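Über uns: Die Sammlung Dasulov für Minerale und Edelsteinkunde

Schön, dass Sie zu uns gefunden haben! Wer auf dieser Seite landet, hat meistens schon eine unserer Vitrinen gesehen, einen Kurs gebucht oder beim Aufräumen eine Schachtel voller Steine entdeckt und fragt sich nun, wer wir eigentlich sind.

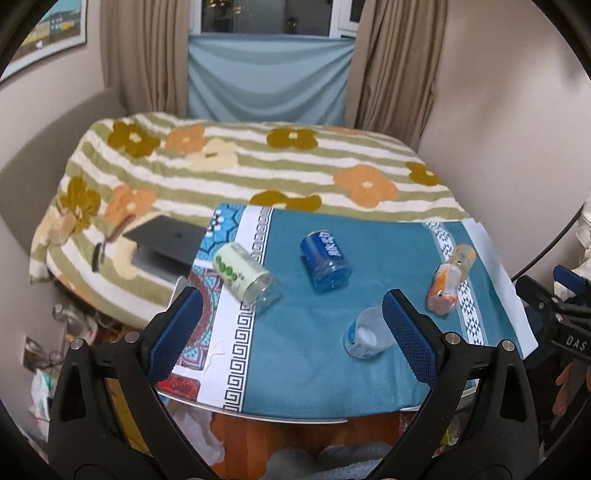 Wir sind eine kleine private Schule für Mineralogie und Edelsteinkunde mit angeschlossener Lehrsammlung und, nun ja, einem ziemlich vollgestopften Bücherzimmer. Gegründet wurde das Haus von Obsa Fikre, der als gelernter Edelsteinschleifer viele Jahre in fremden Werkstätten gearbeitet hat, bevor er sich den Wunsch nach eigenen Räumen erfüllte. Den Namen Dasulov trug schon die Schleiferei, die vor uns in diesem Gebäude war, und weil das alte Schild noch über der Tür hing und uns allen gefiel, ist es dabei geblieben. Manchmal rufen noch Leute an, die dort früher ihre Manschettenknöpfe haben fassen lassen. Wir plaudern dann gern ein bisschen und verweisen sie an einen Goldschmied in der Nachbarschaft.

Wie es angefangen hat

Am Anfang standen zwei Mikroskope, ein Refraktometer mit zerkratztem Halbzylinder und ein Schrank mit Schubladen, von denen die unterste bis heute klemmt. In diesem Schrank lag der Grundstock der Sammlung: Turmaline, Granate, eine hübsche Reihe Achate und sehr viel Quarz in allen Spielarten, vom Rauchquarz bis zum Citrin. Dazu kam später der Nachlass Admasu, den uns die Familie mitsamt den handgeschriebenen Etiketten überlassen hat. Diese Etiketten sind für uns fast so wertvoll wie die Stufen selbst. Ein Stein ohne Fundort ist immer noch ein schöner Stein, aber er erzählt eben nur die Hälfte, und wir haben etliche Winterabende damit verbracht, verblasste Tinte zu entziffern und alte Ortsnamen auf noch älteren Karten zu suchen. Ganz fertig sind wir damit nicht. Wer Kurrentschrift liest und einen Nachmittag Zeit hat, darf sich sehr gern melden!

Was wir unterrichten

Unser Grundkurs dauert sechs Abende und richtet sich an alle, die noch nie eine Lupe richtig herum gehalten haben. Man lernt bei uns Härte, Dichte und Lichtbrechung kennen, übt den Umgang mit Dichroskop und Polariskop und bekommt ein Gefühl dafür, warum zwei rote Steine, die nebeneinander völlig gleich aussehen, ganz verschiedene Minerale sein können. Der rote Spinell, der so oft für Rubin gehalten wurde, kommt natürlich auch vor, ohne ihn geht es einfach nicht. Am letzten Abend bekommt jeder ein Tütchen unbekannter Steine und bestimmt sie in Ruhe, mit Tee und ohne Noten.

Der Aufbaukurs, bei uns im Haus nur »Puvari« genannt (das war der Name der ersten Kursmappe, und irgendwann hat sich niemand mehr die Mühe gemacht, ihn zu ändern), beschäftigt sich mit Einschlüssen, Behandlungen und Synthesen. Dort wird es schon kniffliger. Erhitzte Saphire, gefüllte Risse in Smaragden, Flussmittelreste in synthetischen Rubinen, das alles will unter dem Mikroskop erst einmal erkannt sein, und dafür braucht man Geduld und gutes Licht. Wir nehmen in jeden Aufbaukurs höchstens zwölf Teilnehmende auf, damit alle genügend Zeit am Gerät bekommen. Der nächste beginnt im September.

Das Bücherzimmer

Ein Wort noch zu den Büchern, denn an ihnen hängt unser Herz ganz besonders. Wir sammeln Lehrbücher der Mineralogie, alte Preislisten von Steinhändlern, Schleifanleitungen, Auktionskataloge und Reiseberichte aus Bergbaugegenden. Vieles davon ist unscheinbar, in grauer Pappe gebunden und mit Bleistiftnotizen am Rand versehen. Gerade diese Notizen mögen wir sehr. In einem Band über Opale hat ein früherer Besitzer bei fast jeder Farbangabe höflich, aber bestimmt widersprochen, und wir geben ihm in den meisten Fällen recht.

Erschlossen wird der Bestand in unserem Katalog Imov, einem selbst gebauten Verzeichnis, das optisch keine Preise gewinnt, dafür aber auch nach Fundort und Mineralart durchsucht werden kann. Ausleihen können wir die Bücher leider nicht, doch am großen Lesetisch ist fast immer ein Platz frei. Einzelne Seiten aus neueren Bänden kopieren wir Ihnen auf Wunsch, bei den älteren bitten wir um Verständnis, wenn wir lieber vorsichtig sind.

Bestimmungen und Gutachten

Häufig werden wir gefragt, ob wir geerbten Schmuck schätzen. Das tun wir nicht. Wir sagen Ihnen gern, um welches Mineral es sich handelt, soweit das ohne Beschädigung festzustellen ist, und wir erklären auch, woran wir es erkannt haben. Gefasste Steine sind dabei schwieriger als lose, und bei manchen Behandlungen stoßen wir mit unseren Geräten an Grenzen und sagen das dann auch so. Für Wertgutachten wenden Sie sich bitte an vereidigte Sachverständige. Bitte schicken Sie uns auch keine Steine unangekündigt mit der Post! Ein kurzer Anruf vorher genügt.

Besuch und Mitmachen

Die Lehrsammlung zeigen wir nach Vereinbarung, am liebsten in kleinen Gruppen bis zu sechs Personen, weil es zwischen den Schränken recht eng wird. Schulklassen teilen wir auf: Die einen schauen sich die Vitrinen an, die anderen kratzen im Nebenraum mit Begeisterung an der Mohs-Skala herum, und dann wird getauscht. Kinder dürfen bei uns ausdrücklich anfassen, was auf dem Tisch liegt. Der große Bergkristall ist davon nicht ausgenommen, er hat schon viele Hände ausgehalten.

Wenn Sie selbst sammeln und Doppelstücke abzugeben haben, freuen wir uns über eine Nachricht. Besonders gesucht sind zurzeit Feldspäte, bei denen unsere Unterrichtsreihe noch Lücken hat, und Rohsteine mit sicherem Fundort, gern auch kleine. Und falls Sie einfach nur Lust haben, über Steine zu reden: Obsa Fikre ist an den Kursabenden ohnehin im Haus und kocht vorher immer zu viel Kaffee.

Kontakt | Impressum | Datenschutz | © Sammlung Dasulov | Stand: 24.4.24 | Nach oben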